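Notebook – B-M Hovland
September, garment handling, Stelomer hand tool

Goal: see whether the keep/drop rule for demonstration segments (the Drandach filter) throws out too much when the garment is dark. It scores each segment on image sharpness and on how well both fingertips can be tracked. Threshold left at 50 on the 100 scale.

Black fingers on black cloth are the worst case for the tip tracker. The pivot pins give the only stable contrast, so I moved the tracking points from the pads to the pins and reran the same 6 segments.

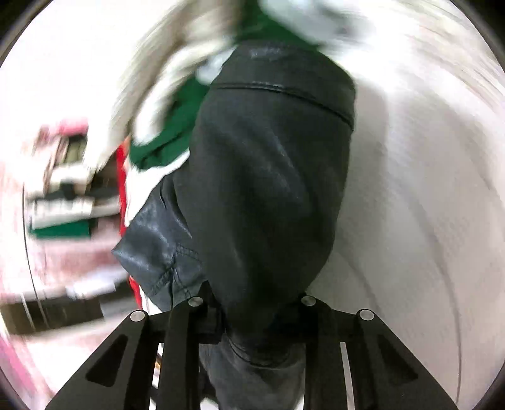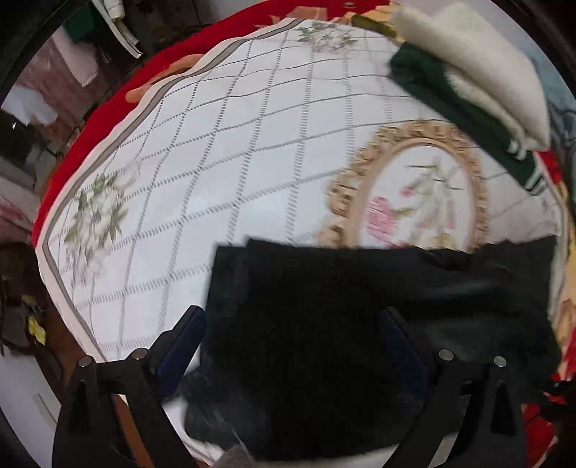

Black garments with the hand-held gripper. First: leather gripped between the fingers, motion blur at left. Second: folded garment on the printed tablecloth.

Result: with pad tracking, 2 of the 6 segments passed. With pin tracking, all passed. Blur score unchanged, as expected – it is computed on the whole image and fast lifts still pull it down. Would prefer to compute it on a window between the fingers only.

Open: leather highlights may get picked up as pins. Check the log for jumps before trusting the new numbers. Hägglund wants the same comparison on the Naltia set. Not started.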